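Kitchen Tips: Living With the Dish Robot
March 2020

Most of the tips on this page are for people who wash dishes for a living, and this month's batch comes out of the staff kitchen at Jiltness, where a machine has been put on the plates. I was told it would "free us up." I have been freed up for four months now and my feet hurt exactly as much as before. Still, if your workplace is getting one too, some of this may save you a bad shift.

Load the rack for the machine, then fix it for yourself

A person can grab a plate from any direction. The hand wants it standing up, with a clear rim, and room for a thumb on one side and fingers on the other. Leave an empty slot between plates. Yes, that means fewer plates per rack, and yes, that means more racks. Put the bowls elsewhere. When the hand has done its share, close up the gaps before you stack anything else in there or you'll run out of space by the lunch rush.
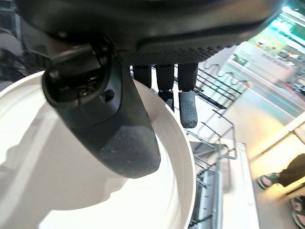
Plain white plates first

Ours does best with plain round plates with a wide rim. Oval platters, anything chipped and the little sauce dishes still come to us. Sort them at the scraping station, before they go anywhere near the rack. The sales sheet from Prevusard talked about "mixed tableware." Ask them to show you with your own dishes, on a Friday, with gravy on.

Wipe the grip pads every shift

The ridges and bumps on the pads hold grease the way a cheese grater holds cheese. Use a damp cloth with a drop of dish soap, then a second cloth with plain water, then dry. No steel wool and no bleach. An old soft toothbrush gets into the pattern. Do it with the power off and the tag on the switch, whatever the supervisor says about being behind. Give the outer shell a wipe too while you're there, it picks up dust.

Write down who does this. At our place it was in nobody's job, so Danylo Stetsiuk ended up doing it on his break for 17 days before anybody noticed. It takes him ten minutes. That is ten minutes of work that didn't exist before – put it on the schedule and pay for it.

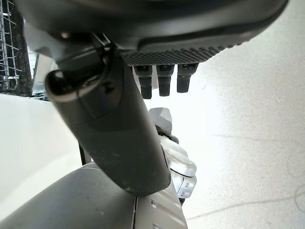 The patterned pad under the hand. Get the brush in close to the fingers.

Keep your floor space

Mark where people walk with tape before the thing is switched on for the first time. If you wait, the walkway goes wherever there's room left over, and you'll be carrying full bus tubs around a corner. Closed shoes for everyone, visitors included.

Count your own breakages

We kept a notebook by the sink. In November we lost 84 plates with 2 people washing. I'd like to tell you what the figure is now, but the office counts them these days and doesn't pass it on. Keep the notebook going. Same with hours: ours were cut the week after installation, on the strength of a demonstration.

Cables and loose wrap

Check for both at the start of the shift. Plastic wrap creeps into everything in a kitchen, and a cable that hangs where a wet tub goes by will get snagged sooner or later. Don't tuck cables back in yourself. Call whoever has the service contract, and write the time of the call in the notebook. 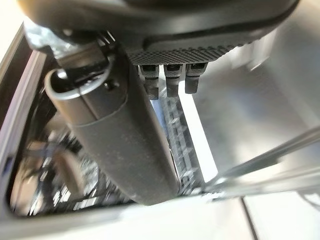
Chrysanthi Vasilakis wrote in to say I'm being too hard on it. Her wrists were shot after years of racking, she says, and she would take the pad cleaning over the lifting any day of the week. Fair enough, and I'm glad for her wrists. She also mentions that her kitchen at Ponitz kept everybody's hours the same, and I'd want that in writing before I cheered.

Next month: getting tea stains out of steel jugs.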